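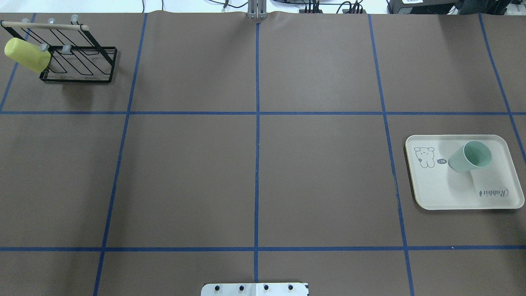
Griltia 1:43 Display Case, Single, Clear Lid with Black Base. Stock code 993. Suits most 1:43 die-cast cars, vans and light commercials up to 118 mm long. Each case is checked on the bench before packing, and any lid with a scratch longer than 2 mm is sold separately as a second. The colour of the base may vary slightly between batches.

Specifications
Scale: 1:43
Lid: clear polystyrene, push fit
Base: black ABS, pre-drilled for two screws
Internal height: 70 mm
Internal depth: 81 mm
Stacking: yes, up to five high on a level shelf
Screws: supplied, two per case
Model: not included

Fitting
Remove the model from its original plinth and keep the plinth screws. Thread sizes differ between makers, so test each screw by hand before using a driver. Do not overtighten. Models without threaded holes can be held with the clear strap sold under Mollel Spares. Lids should be cleaned with a soft cloth and lukewarm water only. Solvent cleaners, including window spray, will craze the plastic.

Compatibility
Fits the Rulcombe wall rack (five-bay and ten-bay). Does not fit the older Rulcombe corner rack, which has a narrower channel. Long-wheelbase ambulances and fire appliances need the Griltia Long case.

Condition and postage
New, in plain carton. Cartons may show light shelf wear. Seconds are listed under their own code and are not returnable for lid marks. Dispatched from Lotamville within two working days. Combined postage applies to orders of more than one case; wait for the revised invoice before paying.

Page updated May 23, 2023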